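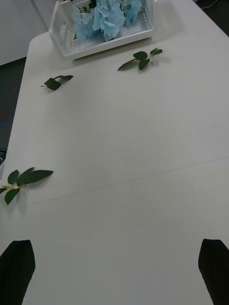 Pladoden Repair Evenings: progress report to the Follitz Fund
24 June 2024
Prepared by Hưng Lục, project coordinator

1. What we did in this period

The grant began in January and this report covers the work until now. We held 16 repair evenings, all of them in the reading room of the Pladoden library. Residents bring small household things such as lamps, radios, kettles and clothes, and they sit together with a repairer while the work is done. In our application we promised 12 evenings for this period, so we are ahead of the plan. The additional four were possible because the library agreed to stay open later in spring.

Altogether 90 items were registered at the desk. Clothes and lamps were the most common. We had expected more bicycles, but most people in this part of the town take theirs to the shop on Ikska Street, and we do not wish to compete with it.

2. Training

Eight residents finished the basic course in electrical safety, which was given by Hưng Kim. Two of them now lead a table on their own. The course was planned for three sessions but it needed five. The part about testing a repaired plug took much longer than we thought, and Mr Kim did not want to go on before everyone was sure of it. I agree with his decision, although it cost us some extra hours of his fee.

3. Difficulties

Spare parts remain our main problem. Lã, the supplier named in the application, changed its minimum order in spring, and for small quantities we must now wait several weeks. Some residents had to come back a second time, and a few did not come back. I have asked two other suppliers for their prices and I am waiting for the answers.

The sewing table is also too popular for its size. On busy evenings people stood in line until closing time, and we had to send some of them home.

4. Money

Spending on tools and printing is within the budget. The line for training is overspent for the reason given above. I would like to ask your permission to cover this from the travel line, which we have hardly used.

5. Next period

We will continue through the autumn, with a pause while the library is closed for painting. A second sewing table is planned for the first evening after the pause. The full list of repairs and the receipts will be sent separately by post.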